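Ganer bench notebook, July

Morning, coffee in hand

Shirley Dawber has decided the hats need a standard crumple. Until now everyone has crumpled to taste, and Kieran's taste is origami. New rule, copied here so I can't claim I missed it: pick the thing up by the top, drop it on the big table, leave it alone. No tucking. No "helping" the flap.

Liam asked whether the off-white one is even a hat. Imogen says bucket hat, Ashley says it's a bag that has given up. I have put it down as "soft item, off-white" and moved on with my life.

Table notes. The wood suits us better than the shiny surface at Catterall, where everything skated. Thin cotton does catch a little at the plank seams. The dark holes and marks stay. I proposed filling them and was told by two people, separately, that they are useful for lining things up. Neither could say what they had ever lined up.

The pencil lives on the table now. It is the only one we have left out of the box from Pondport, so please stop walking off with it. (Kieran.)

Folding, 2:30

Tried Imogen's way: flatten the brim first, then work up. Got 5 goes in before lunch and liked 2 of them. The thick folds in the middle are the trouble, they settle where they like and the brim follows. Lifting the top end first leaves more of the flap lying flat on the wood, so that's how we start from now on.
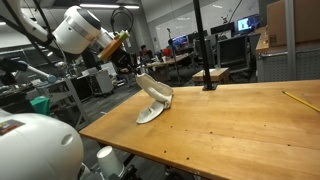 To do

Ask Dallell for a second soft item, any color but off-white.
Iron? Shirley says no.
Pencils.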